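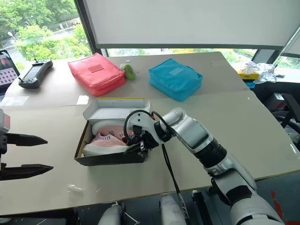
Lizelle Gumede wrote that she bought her usual size and wished she had gone up a half, and two other buyers have told us the same. If you are between sizes, order the larger one.

Tridari Knit Sneaker, Pink
Item 3979

Print this page
E-mail this page

The upper is a textured mesh knit on a white sole. It has some stretch across the toes and less at the heel. Wash by hand in cool water and let the shoes dry away from a heater – the dryer will shrink the knit.

Each pair ships in its own dark shoe box with a hinged lid, white on the inside. We pack the box in an outer carton, so please keep both until you have tried the shoes on indoors. Returns need the original box.

Pink is in stock in women's sizes 6 to 10. Gray is back in March. For wide fittings see the Nishad, item 609. Questions about an order go to Anqi Dai at the service desk, extension 237.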